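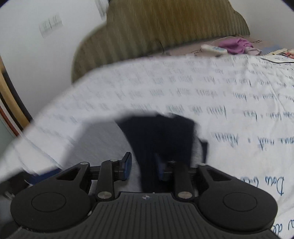
3.2 Handling and folding of the written cloths

The second part of our study deals with the question of how a written cloth is handled in daily use, and what this handling does to its readability. By a written cloth we mean a textile of the size of a bedsheet or a large tablecloth, on which one or several persons have written by hand in continuous lines. Such cloths are made in the Kaltmont reading groups for farewells, for anniversaries and, in December, for the closing evening of the year. The literature on inscribed textiles has mostly been interested in embroidery and in printed slogans, and the cloth is usually treated as if it were always hanging flat on a wall. In the homes and meeting rooms we visited this was rarely the case. The cloths were lying on tables, put over chairs, folded in drawers together with other linen, and taken out again when a visitor asked for them.

The collection which we used for the handling sessions is kept in the Nambiar house and contains 56 written cloths. The oldest ones are written in blue fountain pen ink and have suffered a lot from washing. The younger ones are written with textile markers, and the colour has stayed stronger. All cloths were lent to us under the condition that they should not be ironed, pinned or treated with any spray. This condition has influenced our method, as it was not possible to flatten a cloth before reading it. We read each cloth in the state in which it came out of the drawer.

Every handling session followed the same order. The cloth was unfolded on a table, read once from the side at which the writing begins, turned, and read again from the opposite side. After this it was gathered and folded, and the folding was left to the person who did it. We gave no instruction about the number of folds or about which side of the cloth should face outwards. The dark fabrics which accompany some of the cloths were handled in the same session. In the groups they are called the under-cloths. A written white cloth is laid over a dark one so that the ink of the first does not mark the table, and several participants told us that white cloth is also more pleasant to read with something dark beneath it.

Figure 3. A large white written cloth and a piece of dark fabric during a handling session. The white cloth overlaps part of the edge of the dark one.

Figure 3 gives an impression of the difficulty for the reader. The handwritten lines cover a large cloth, and as soon as the edge of this cloth is lifted, the lines no longer lie in one plane. A line of writing on paper can be followed with the eye even if the paper is held at an angle. On a cloth, the line goes up over a fold, disappears on the other side of it and continues at a place where the eye does not expect it. Da-eun Kwak, who led the sessions and did most of the transcription, proposed to note down each point at which she had lost the line. We adopted this proposal from the second session on, and for the first session the points were added from her notes.

In total 600 such points were recorded. We had expected that most of them would be found in the middle of the cloths, where the folds from storage cross each other. The result was different. The majority were found near the edges, in the zone which is touched by the hands. Three observations may help to explain this.

First, the writers themselves have difficulty with the edges. When a cloth is written on a table which is smaller than the cloth, the part hanging down must be pulled up and held with the free hand. The letters become larger there, the distance between the lines is less regular, and sometimes a word is squeezed in upwards along the hem. One of the writers, a retired schoolteacher from Rerer, told us that she always leaves the last hand's width empty for this reason, but in the collection she is an exception.

Second, a cloth is taken up by its edge. The same two or three places are used again and again, and the cloth is softer there than in the middle. In the blue ink group we also found that the writing at these places is paler. We can not say with certainty if this comes from the hands or from the washing, as no record of the washing was kept.

Third, the under-cloth slides. A dark fabric and a white fabric of different weight do not move together when they are pulled, and the upper one forms small waves along the border between both. During reading these waves had to be smoothed with the palm, often more than once for the same line. In the sessions without an under-cloth the waves were fewer, but the participants complained that the cloth moved too easily on the bare table.

The folding at the end of the session gave results which were more uniform than we had thought. Although no instruction was given, almost all participants folded the cloth with the writing to the inside. When asked, they said that this is how one folds a letter. Only the participants from Urance, where the cloths are shown at the window during the holidays, folded with the writing to the outside, so that the opening words could be read without unfolding. The owners of the Nambiar house prefer this second way, as they can find a certain cloth in the drawer without disturbing the others. From the point of view of conservation the first way is probably better, but we have not measured the rubbing of ink against ink, and this remains to be done.

A remark must be made on the under-cloths. They are not listed in the inventory of the collection, and we found them partly in the same drawers and partly in a basket with cleaning rags. No one had considered them as belonging to the written cloths. For two of them it was possible to find traces of ink which had passed through from above, and in one case a short word could be read in reverse under strong side light. We suggest that the under-cloths should receive the same number as the cloth with which they are used, followed by the letter u, and that they should be stored in the same drawer. The question whether they may be washed was discussed with the owners, and it was decided to wait until the transcription of all cloths is finished.

The transcription rules themselves, including the signs for lost lines and for words written along the hem, are given in section 3.3.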